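Kylie Grimshaw wrote:
> Does the right arm still drop out in the middle of a move? Which servo is it?

Hello Kylie,

Yes, it still does. On 8 November 2021 it stopped 4 times in 48 runs of the tape task – always the elbow servo, always with an overload error.

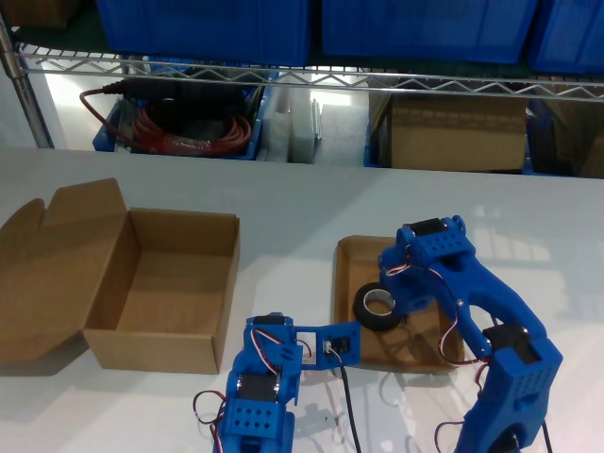

Right arm over the tray

I changed the servo and the fault stayed, so now I suspect the cable.

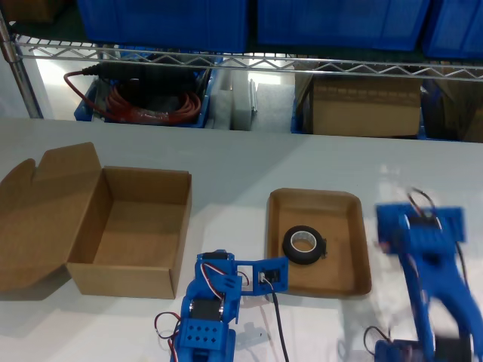
The fault comes only when the arm moves fast. At low speed I had 22 runs without any error. Please look at the black wire that loops out at the lower left of the right arm. I think a loop like this can pull on the connector.

Until we know more, please keep hands away from the table when power is on,
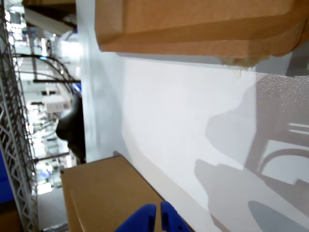
and switch off before you touch any plug. After the error the arm can fall without warning. Has anyone at Reltwood seen the same?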